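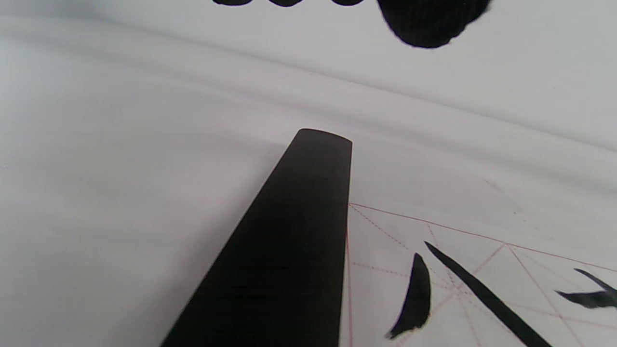
図2 下敷きの上に置いた米字格の練習用紙と黒い棒状の文鎮らしき道具。用紙には朱の罫と墨の筆画。

3.2 用具の配置と紙の安定

本節では書字台上の用具配置、とくに文鎮と紙の関係を扱う。筆の持ち方、墨の濃度は3.3節。先に配置を片付けておく。

対象はMwaipopo書道教室の初級クラス。参加者11名、課題は6種、いずれも米字格の練習用紙を用いた。記録期間は12月のみ。指導はMwanahawa Ndung'u、用具の準備と片付けの記録はUmut Ateşが担当した。参加者の大半は毛筆の経験なし。右利きのみを分析に含めた。左利きの参加者の記録は付録Bに回す。

米字格は正方形の枠に縦横の中心線と対角線を重ねたもの。起筆の位置と払いの方向を枠に対して読み取れるので、初学者の練習に向く。反面、紙がわずかに回転しただけで対角線の傾きも変わり、それに引きずられて払いの角度がずれる。紙の固定を軽くみる教本は多いが、初級者では無視できないと考える。

図2では罫が画面に対して傾いて見えるが、以下の角度はすべて枠の縦線を基準に取り直した値である。斜めの長い画は始点が尖り、右下へ向かう。左の短い画は三日月に近い形で、左下の端が鋭く抜ける。後者のような画は払いの終わりで筆圧を抜くため、紙の浮きの影響を受けやすい部位とみて別に集計した。

文鎮の置き方は次の二通りに分けた。
a) 上端置き。紙の上辺に沿って横に一本。
b) 側置き。紙の左辺に沿って縦に一本。図2の置き方はbに近い。

aは教本どおりの置き方で、最初の課題では全員にこれを指示した。問題は下半分。払いで筆が紙を引くと下辺が持ち上がり、次の画で左手が紙を押さえ直す。このとき紙が回る。bでは左手の負担が減る代わり、上辺の右隅が浮く。どちらも一長一短で、指導者の間でも意見が割れた。Roxana Crăciunは初回からbを教えるべきとの立場、Ndung'uは左手で押さえる習慣がつかなくなるとして反対。本稿では決着をつけない。

もう一つ、下敷きのしわ。白い面にゆるい起伏があるのは図2からも分かる。白い下敷きは墨の汚れが目立ち、教室では嫌われるが、にじみを確かめるには都合がよい。ただし巻いて保管するとくせが残る。起伏の上で運筆すると線の太さが変わり、書き手は自分の筆圧のせいだと思い込みやすい。実際、課題後の聞き取りでは「力が入りすぎた」という回答が目立った。下敷きを平らに直して同じ画を書かせると、この種の回答は減っている。もっとも二度目の試行なので慣れの効果を除けない。この点は弱い。

分析には筆画単位で2176画を用いた。内訳は表3。判定はElie DabbasとSharon Kimaroが別々に行い、食い違った画は協議で決めた。紙のずれは、書き始めと書き終わりで枠の縦線の角度を比べて求めている。当初は用紙の隅の位置も測る予定だったが、隅が文鎮に隠れる例が多く途中でやめた。角度だけでは平行移動を拾えない。要注意。

傾向だけ先に述べる。aでは課題の後半ほどずれが大きい。bでは課題の前後半で差が小さく、最初の置き方がそのまま最後まで残る。つまり初めに斜めに置けば斜めのまま進む。書き手自身は気づきにくいようで、聞き取りで紙の傾きに触れた者はわずかだった。払いの角度への影響は長い斜画で明瞭、短い画でははっきりしない。短い画は個人差が大きく、置き方の効果と分けられなかった。

用具の位置についても簡単に。墨や筆を紙の奥に置くか右に置くかは参加者に任せた。奥に置いた場合、腕が紙の上を通り、袖が文鎮に触れることがある。袖をまくるよう途中から指示したため、前半の課題とは条件がそろってない。比較の際には課題番号を確認されたい。

休憩は40分ごと。休憩のたびに紙を置き直すので、ずれの累積は休憩をまたいで計算していない。文鎮の重さの違いは統制せず、各自が普段使うものをそのまま用いた。重さと長さの影響は次の調査でみる予定で、Markbyでの追加記録を準備中である。

以上の配置条件を前提に、次節で運筆の記録に移る。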